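Folding on the Bed: Knitwear, Sheets and a Small Room
Notes from Bushra Talpur

We moved to a smaller apartment in February, and since then the bed is my folding table. The kitchen table is too narrow for a sweater with the sleeves open, and the ironing board is good for shirts only. Many readers wrote to me after my page about drawers and asked how I keep knitted things in order when there is no real closet. I collected my answers here. Some of them I learned from my mother, some from mistakes.

Make the bed first

Pull the sheet tight before you put any clothes on it. A wrinkled sheet moves together with the sweater, and you will fold the two of them into one package. I do the long sides first, then the foot end. It takes one minute.

Keep the blanket and the pillows on a chair while you work. I tried many times to fold on top of the blanket and the result was always crooked, with one shoulder higher than the other.

A plain sheet is better for this work than one with a pattern. On plain cotton you see every loose thread, every hair and every small ball of wool. Choose a color different from your clothes. My cream sweaters I can check well on pink or blue, but on a white sheet I don't see the edges of the hem in the evening.

Never hang heavy knits

A thick sweater on a hanger grows longer. The shoulders get two points, and these points do not go away easily. I lost a good gray one like this. Fold everything that is knitted, except very thin cardigans that you wear again the next day.

How I fold a sweater

Lay it face down and smooth it from the neck to the hem with flat hands. Do not pull at the ribs.
Bring one side in to the middle, with the sleeve straight down along the back. If the sleeve is longer than the body, turn the cuff up.
Do the same with the other side. The two edges should meet or almost meet.
Fold from the hem up, once for a shelf, two times for a drawer.
Turn it over and let it lie a moment before you carry it away.

For a high collar, fold the collar down to the back at the beginning. If you leave it up, it makes a bump and the pile will lean.

Measure the shelf before you fold. My shelf boards came from Stikent and they are 44 centimeters deep, so I make each sweater a little shorter than that. In the drawer under the window there is only 22 centimeters of height, and there I put the sweaters standing on their folded edge, like books. You can see all of them without lifting.

Weight and piles

My kitchen scale says 500 grams for a normal sweater and 600 for the thick one with cables. Five of those is already too heavy for the one at the bottom, which becomes flat and hard. I stop at four. The heaviest goes down, the softest goes on top.
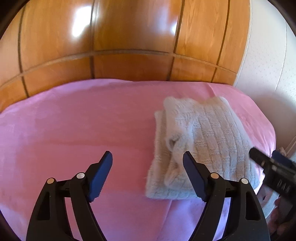

Wood behind the bed

A varnished wood wall is warm to look at, but it shows every finger and it throws back the lamp. For cleaning I use a soft cloth, just a little damp, and then a dry one directly after. Go up and down with the grain. In the seams between the boards dust sits very well, and a cloth does not reach it. A clean, dry paintbrush does. Begin at the top and do the horizontal strip last, as the dust from above falls there.

Do this before you change the sheet! I have done it in the wrong order more than once.

Don't use a spray with silicone. Þórarinn Mikkelsen, who repaired our old bed frame, told me that it makes trouble later if you want to sand or varnish again. He uses for his own furniture only water with a few drops of dish soap, and I follow him.

Leave a gap between the mattress and the wall if you have the space, two fingers is enough. The sheet will not rub on the wood, and you can put your hand in to tuck the corner.

Small balls of wool

They come under the arms and where a bag rubs on the side. Hold the knit flat on the bed with one hand and pass the fabric shaver lightly, without pressing. A comb for wool works too, but slower. After this I shake the sheet out of the window, or I go over it with a lint roller.

Colored sheets and light wool

A new sheet in a strong color can give color to other things if one of them is damp. Wash it two times alone before you dry or fold anything light on it. For drying a washed sweater I never use the bare sheet. I put a thick white towel under, roll the sweater in it to press the water out, then change to a second dry towel and spread the sweater in its shape.

When it is dry on the front, turn it over. In my room it needs one day and a half in winter, and I sleep on the other half of the bed.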